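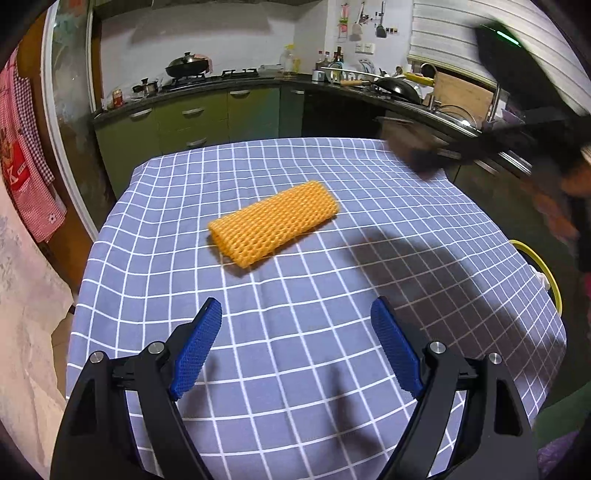 Fruit nets don't belong on the sorting list at all, according to the comment left under the last entry. They weigh nothing, no collection takes them, and we should stop giving them a line of their own. I have some sympathy, but I'm leaving the line in for now. The nets are light but bulky, and they spring back after you squash them. In a small kitchen bin they take up room that the weight column doesn't show.

Wikden notebook, kitchen waste sheet, 20/02/2025

Purpose of today: go through the draft sorting sheet at an ordinary kitchen table and see which lines are clear and which need rewording. The sheet has 25 lines at the moment. I would like fewer. The blue and white gridded cloth stayed on the table. Things show up well against it, and the squares help when comparing how much space an item takes up before and after flattening.

Supplies

Bags are the Zitton ones again, thin but fine for dry stuff. Labels from Kenel. The labels peel at the corners if the bag has been folded, so stick them on after opening the bag. We have 200 labels left and no need to reorder before April.

The Bakalis scales read in steps of 3 grams, too coarse for a fruit net or a sachet. Weigh those in a bundle and divide, and write down how many went into the bundle. The earlier sheet doesn't say, so I can't use those rows.

Notes by item

Foam fruit net. Orange-yellow, rolls up into a tube by itself. Current wording is "foam packaging", and people read that as the white blocks that come round a television. Change to "foam net from fruit". It can be reused for wrapping a glass or a jar in a cupboard, so I'd like a "keep" option next to it.

Drinks can. No trouble with this one. The sheet asks for cans to be rinsed and left uncrushed, and almost every can that reaches the table is already crushed. I've taken out "uncrushed". Check with whoever is running the metal line whether it makes any difference to them.

Water bottle. The label is the question. The draft says remove it, and doesn't say where the label then goes. Suggest: label off, label to general, cap back on the bottle. If we can't agree on that, drop the label step altogether.

Clear plastic cup. Goes with the bottle on our sheet, which I'm not sure is right. Clear cups look alike and are made from different plastics, and the mark is often on the base where you don't think to look. Wording to add: "check base for mark". Anything without a mark goes to general.

Small cartons and boxes. Open both ends and flatten. Check inside first for leaflets and inner bags. I would put all printed card boxes on one line whatever the size or colour.

Noodle cup. The hardest line. It looks like card from the outside and the inside is white and may be lined, or may be foam, depending on the make. Tear test at the rim: if a film shows, it isn't plain card. For now it has its own line and goes to general with the lid, and any leftover broth goes down the sink first.

Sachets. General waste. They slip under everything else and get missed, so lift the larger things off first and do a last pass over the cloth for wrappers.

Scrubbing brush. Not waste. Brushes and sponges end up among the rubbish because they live on the same table, and twice now one has been bagged by mistake. Add a line at the top of the sheet: "Put kitchen tools to one side before you begin."

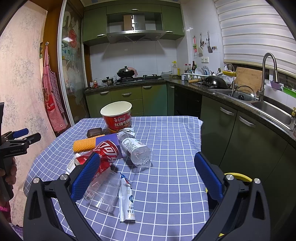

Order of work

The draft goes by material. I think going by size is quicker at a table:

1. Tools and anything being kept, off to the side.
2. Cups, bottles and cans. Empty at the sink, then bag.
3. Boxes and cartons. Flatten and stack.
4. Nets, sachets and bits of film.

The cup and the noodle cup both go in step 2 by size but end up in different bags, so the bag labels need to be readable from where you stand. Kenel do a larger label. I have asked for a price but would prefer to write on the bags in thick marker - cheaper, and it doesn't peel.

Left over

Item codes on the sheet run up to 99, which leaves plenty of gaps. Please don't renumber. The old rows refer to them.

Still to do: reword the net and cup lines, take out "uncrushed", add the tools line, find out about the bottle labels. Wiped the cloth over and folded it in the drawer with the spare bags.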